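Search this site
Home News Business Property Startups Events Contact

2 min read

Former Akbulut mill reopens as shared workspace in Ploltbridge

The old Akbulut spinning mill on the Ploltbridge riverfront opened to its first tenants in January, nine years after the last shift left the building. Developer Sturnent has turned the two lower floors into offices, workshops and a small print room.

Sturnent bought the mill with plans for a hotel, but dropped them when its lender pulled out. The city then agreed to a lower property tax rate for ten years on the condition that rents stay below a set level.

The first phase covers 3,000 square meters and has room for nearly 100 desks. A second phase of 1,846 square meters on the top floor is waiting on a new elevator and a fire inspection.

Greltia, which makes bookkeeping software for small shops, is the largest tenant so far. It has moved its whole staff over from an office park near the highway.

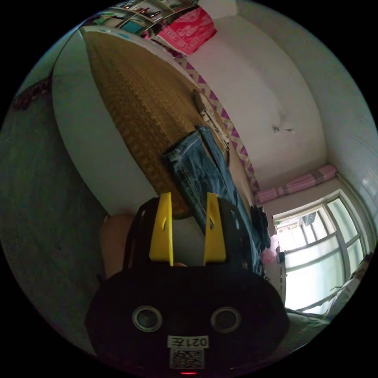

"Rent was part of it, but mostly we wanted to be where people can walk to work," said Gülizar Demirtaş, who runs Greltia's office. She said the heating on the north side still needs attention.

Parking remains a sore point with neighbors. The mill has its own lot, but it will close for repaving in the spring, and the city has not said where tenants should leave their cars in the meantime.

The front desk is open from 8 a.m. to 6 p.m.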